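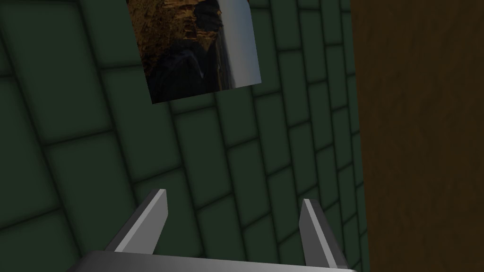 Wandfliesen in dunklem Flaschengrün mit fast schwarzen Fugen, Computergrafik.

Werndale übernimmt Fliesensortiment von Brandão und erweitert Musterservice für Handwerksbetriebe

9. August 2026 – Der Fliesengroßhändler Werndale übernimmt zum Herbst den Vertrieb der Wandfliesen des portugiesischen Herstellers Brandão in Deutschland und Österreich. Die Vereinbarung umfasst 39 Farbtöne in matter und glänzender Ausführung. Bisher waren die Fliesen nur über einzelne Importeure erhältlich, meist mit Lieferzeiten von mehreren Monaten.

Gelagert wird das Sortiment im Zentrallager von Werndale. Gängige Farben sollen künftig innerhalb von vier Werktagen beim Verarbeiter sein, Sonderfarben werden weiterhin auf Bestellung gebrannt. Bei Nachlieferungen gleicht das Lager die Brandnummern ab, damit Fliesen aus derselben Charge auf die Baustelle kommen, solange der Vorrat reicht.

„Unsere Kunden sanieren viele Küchen und Treppenhäuser, in denen kräftige Farben gefragt sind“, sagt Ataberk Demirtaş, Vertriebsleiter bei Werndale. „Grün und Ocker haben wir im vergangenen Jahr häufiger absagen müssen, als uns lieb war. Mit dem neuen Programm können wir diese Anfragen aus dem eigenen Lager bedienen.“

Zeitgleich mit dem Vertriebsstart baut Werndale den Musterservice aus. Fachbetriebe und Planungsbüros können bis zu vier Originalfliesen je Projekt kostenfrei anfordern. Dazu gehört auf Wunsch ein Fugenmuster in hellem Grau, Sandbeige oder Anthrazit. Die Muster verbleiben beim Empfänger. Für größere Objekte stellt Werndale verfugte Mustertafeln leihweise zur Verfügung. Die Bestellung läuft über das Kundenportal Runside, in dem auch technische Datenblätter, Verlegehinweise und Preislisten hinterlegt sind.

Rosângela Quintana, Exportverantwortliche bei Brandão, verweist auf die Nachfrage aus dem deutschsprachigen Raum: „Wir erhalten seit Jahren Anfragen von Betrieben, die kleine Mengen brauchen. Direkt ab Werk konnten wir das kaum leisten. Ein Partner mit eigenem Lager löst dieses Problem.“

Zum Start liegen rund 2.229 Quadratmeter auf Lager. Weitere Lieferungen folgen im November, darunter die Serie Atodar mit Sockel- und Abschlussleisten. Die Fliesen sind ausschließlich für Wandflächen im Innenbereich vorgesehen. Für Böden und Fassaden bleibt das bestehende Programm von Werndale unverändert.

Über Werndale
Werndale ist ein inhabergeführter Großhandel für Fliesen, Naturstein und Verlegezubehör mit 71 Beschäftigten. Das Unternehmen beliefert Fliesenleger, Bauunternehmen und den Fachhandel.

Pressekontakt
Werndale, Unternehmenskommunikation
Bildmaterial und Farbübersicht auf Anfrage. Abdruck honorarfrei, Belegexemplar erbeten.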